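La carta de noviembre: lo que tarda en llegar un saco de trigo

Hola otra vez. Llevo toda la tarde peleándome con este texto porque quería hablaros de las treguas locales y me salía siempre un sermón, así que he optado por contaros lo que he estado leyendo y ya discutiremos luego (el correo sigue abierto, contesto despacio pero contesto).

El mes pasado os hablé de la ayuda alimentaria y varios me escribisteis preguntando por qué me empeño tanto en los caminos y tan poco en las cifras de donantes. Pues mirad, porque el dinero prometido se cuenta en las conferencias y el saco se cuenta en el almacén, y entre una cosa y la otra hay puentes volados, aduanas que cierran a las tres y un señor con un sello que ese día no ha venido. Me lo explicó con mucha más gracia Enda Kavanagh, que pasó cuatro años coordinando convoyes para Pruritz, una organización pequeña de la que seguramente no habéis oído hablar. En su primer invierno salieron del puerto 3000 sacos de trigo y al pueblo de destino llegaron 1343. ¿Robo? Una parte, sí. Pero la mayoría se quedó parada en un depósito intermedio esperando un permiso de tránsito que dependía de dos autoridades que no se hablaban entre ellas.

Y ahí entra lo de las treguas. Estamos acostumbrados a pensar en la paz como una firma solemne, con banderas y apretones de manos, y a mí también me emocionan esas fotos, no os voy a engañar. Lo que Enda cuenta es mucho más pequeño: dos alcaldes que acuerdan que la carretera se abre de seis a diez de la mañana, un mercado que vuelve a funcionar a medias, una lista de conductores que los dos bandos aceptan. Son arreglos feísimos sobre el papel, llenos de tachones, y se rompen cada dos por tres. Al invierno siguiente, con uno de esos arreglos en marcha, llegaron 1686 sacos. Sigue siendo poquísimo! Pero son 343 más, y en un pueblo así se nota.

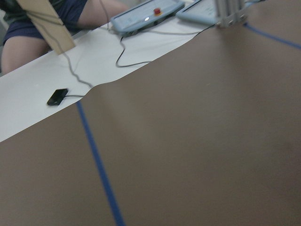 Cinta azul sobre una superficie marrón.

Me preguntaba una lectora si esto no es resignarse, si no estamos dando por buena la guerra a cambio de que pasen los camiones. Es una pregunta seria y le he dado muchas vueltas. Creo que el riesgo existe, sobre todo cuando los gobiernos que venden las armas se apuntan el tanto de haber pagado el trigo (esto me pone de un humor malísimo, ya lo sabéis los que lleváis tiempo por aquí). Una tregua de cuatro horas no devuelve la escuela ni la consulta médica. Tampoco arregla que el presupuesto de defensa se apruebe en una mañana y el de cooperación se arrastre meses por los despachos.

Lo que sí hace es mantener a la gente hablando. La asociación Clanutero, que publica un boletín muy recomendable sobre mediación comunitaria, insiste en que los acuerdos grandes que duran suelen heredar nombres y teléfonos de los pequeños. No sé si se cumple siempre. Me gustaría que fuera verdad, y por eso mismo intento leerlos con un poco de desconfianza.

Dos cosas prácticas antes de irme. El club de lectura se reúne en la librería Oláh a las siete de la tarde y vamos con los capítulos sobre sanciones, que son áridos, avisados quedáis. Y los de Lustis me piden que recuerde que siguen buscando gente que traduzca del árabe, aunque sean un par de horas al mes. Si os interesa, respondedme a este mismo correo y os pongo en contacto.

Un abrazo, y abrigaos.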